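**Review: Udodby bakery play set, paper bag version**

Bought in August, in daily use on a playroom table and, for the last stretch, on a marble-patterned board that serves as the "shop counter." These notes cover the bread pieces, the tray and the carry bag. The seller also offers a larger set from the same range under the Nokico name. I have not handled it.

## Test conditions

- Period of use: 16 weeks
- Weight of the full set, tray included: 581 g on a kitchen scale
- Price paid: 44 dollars, shipping included
- Users: 2 children and the adults they sell bread to

## Bread pieces

The pieces are soft foam with a painted skin. Compression recovery is good. A piece pressed flat under a hardback book overnight was back to its original height by noon the next day. The material gives off a solvent smell when first unpacked. Airing it in an open room for a week removed most of it, and washing made no difference.

Coloring is applied in layers, darker over lighter, and it is better on the ring than on anything else in the set. The glaze on the ring is a deeper orange than the crust and has a cracked texture that can be felt with a fingernail. Paint transfer was checked with a damp white cloth, twenty strokes per piece. One piece left a faint tan mark on the first test and none on the second.

The skin is the weak point. It resists finger pressure but not teeth or pencil points. A puncture of a few millimeters does not spread if left alone. If picked at, it does. I closed one with flexible fabric glue and the repair has held, though it dries shinier than the surface next to it.

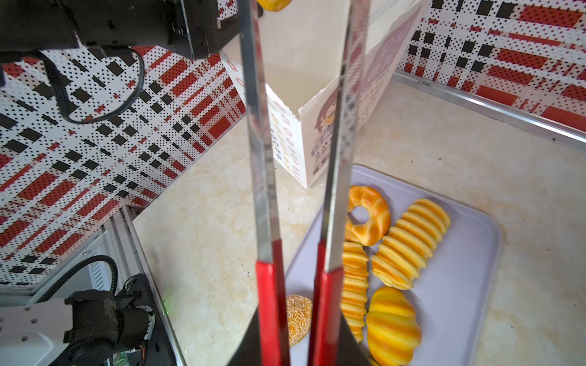

*Five pieces on the tray, ring at the top; open bag standing behind.*

## Tray

The tray is a plain rectangle with rounded corners in a pale lavender-gray. The color is a sensible choice, as golden crusts show up well against it and crumbs from real food are easy to spot. Five pieces fit with no stacking. The corners have not chipped after several drops onto a hard floor.

It slides. On a smooth surface the tray moves whenever a child reaches for the far side. Four adhesive rubber dots on the underside fixed this and should have been included. Hand washing in warm water is fine. I did not try the dishwasher, and the leaflet advises against it.

## Bag

White paper, printed on the sides with small colorful icons and a cartoon character. It stands upright when open, which matters more than it sounds: a bag that has to be held with one hand leaves a small child only one hand for the bread.

Durability is average for paper. The bottom fold softened by the sixth week and was reinforced with a strip of packing tape on the inside. The print has not rubbed off. Moisture is the obvious limit. A spill that reaches the base will end the bag's useful life, and the seller does not list a replacement.

## Comparison

The Estus bread set, which we had before this one, uses hard plastic. It is easier to clean and cannot be punctured, but it is loud on a table and the shapes are simplified to the point where the rolls and buns are hard to tell apart. For pretend shop play the Udodby pieces are better. For a sandbox or bath I would keep the Estus.

## Ratings (out of 5)

| Item | Score |
|---|---|
| Bread, appearance | 4.5 |
| Bread, durability | 3 |
| Tray | 4 |
| Bag | 3 |
| Value | 3.5 |

Not suitable for children who still chew their toys. Store the pieces in one layer, away from radiators; ours picked up a shallow dent after a weekend under a box of blocks, and it took two days to come out.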